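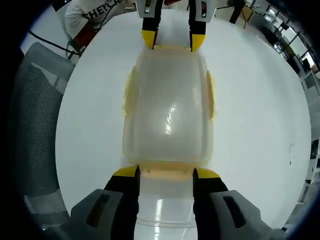

The long one with the tab lid, on the round table

Frosted storage box lid: cloudy, yellowing rim, won't sit right. Save it or toss it?

Posted by binunen_kitchen, Sep 12, 2026

Hi all, hoping somebody here knows more about plastic than I do (low bar!). I have a bunch of those long see-through-ish food boxes, the milky kind with rounded corners and a lid with a little flap on each long side. I bought a set of 6 when I was on a big batch-cooking kick, and I use them for everything. Soup bones, cut melon, half a lasagna, you name it. They go fridge to table to fridge and then into the dishwasher, pretty much every day.

The box part still looks fine to me. The bottom is nice and shiny and I can't feel any scratches in it. The lid is what's bugging me. The rim around the edge is a pale yellowish color and I can't for the life of me remember if it came that way. The other lids in the set are in a cabinet at my sister's place, so I can't hold them side by side until I get over there. I want to say it used to be whiter, but I also want to say I used to be taller.

The other thing is the flaps. One side clicks down and the other one kind of floats, and if I push it down the first side pops up. It started in May, after it went through on the bottom rack with a roasting tray leaning on it. I don't see a crack anywhere. When I fill the box with water and tip it over the sink I get a slow drip out of one corner, same corner each time.

So I guess I have three things I'm wondering. Is the yellow rim a stain or is it just what the seal looks like? Can a lid that's gone a bit wavy be flattened again? And if not, is it still okay for dry stuff like crackers and rice? I hate throwing out a good box over a bad lid. The shop I got them from (Clarkska, the one by the bus depot) doesn't sell lids on their own, I already asked.

Oh, and the box holds 1000 ml to the line if that matters to anyone. I don't know the brand, there's nothing on the bottom that I can read.

sakberg_sue
Accepted by poster

I've had boxes a lot like that for years and I've been through exactly this, so let me go one thing at a time.

The rim. On plenty of these lids the seal is a different, softer material from the rest of the lid, and some of them start out cream or yellowish from the factory. So it could be nothing. Try this before you do anything drastic: mix baking soda and a little water to a thick paste, rub it on one short stretch of the rim with a soft toothbrush, leave it while you do the dishes, and rinse. If that stretch comes up lighter than the rest, it was grease or food color and you can go ahead and do the whole thing. If it looks exactly the same, that's either the color it was made or it's age, and no amount of scrubbing will change it. Please don't go at it with bleach. I did that to one of mine and the seal went sticky and picked up every crumb in the house.

While you're down there, look at whether the seal is a separate piece. If you can get a fingernail or the handle of a teaspoon under it without forcing, it probably lifts out, and oh boy, you may not enjoy what's in the groove. Wash the groove, wash the seal, let them both dry overnight, and press it back in starting at the corners. Half the time a "warped" lid is a seal that's been put in with a twist. Your drip always coming from the same corner makes me suspicious of exactly that.

If the seal is fine or doesn't come out, then it might be the lid itself. What worked for me: run the hot tap until it's as hot as it gets, soak the lid in a sink of that for 4 minutes or so, dry it fast, snap it onto the box while it's still warm and put something flat and heavy on top. I used a cutting board with two bags of flour on it. Leave it until morning. Don't use boiling water, you'll make it worse. I got one lid back completely this way and another one only mostly, that one holds pasta now.

And yes, dry food is fine. I'd keep it for crackers you're going to eat this week, though. If water gets out, air gets in, and they'll go soft on you.

Top rack from now on!

uzor77

just buy a new one?? they cost next to nothing. I had one that leaked and I kept it for ages and it went all over my bag on the way to work, lentil soup, never again. use the bottom part for screws or something

pantry_mouse

Agree with most of what Sue said, except I'd skip the flour bags if the lid has a raised bit in the middle, because the weight all ends up there and the edges stay wavy. A stack of books on a baking sheet spreads it out better.

Also one small thing about the flaps. If one side pops when you close the other, try closing both at once, one thumb on each, with the box on a table so it can't bow underneath. I was closing mine one side at a time up in the air for years and thought the lid was bad. And don't fill it right up to the top. Mine are the smaller ones (450 ml) and anything over the line pushes the lid up in the middle.

If it ends up lidless, a box that long is great in the freezer drawer standing open with bags of peas filed upright in it. Mine has been in there forever.

binunen_kitchen

Thank you Sue!! The seal DOES come out. I had no idea. I'm not going to describe the groove. It's all washed and drying on the rack now, and I did the baking soda paste on one corner and it came up a tiny bit lighter, though maybe I just want it to be. Closing both flaps with my thumbs at the same time also helps a lot, even without the seal in, so thanks for that too, mouse.

Going to put it back together tomorrow and do the water test over the sink again. If it still drips I'll try the hot soak with the books.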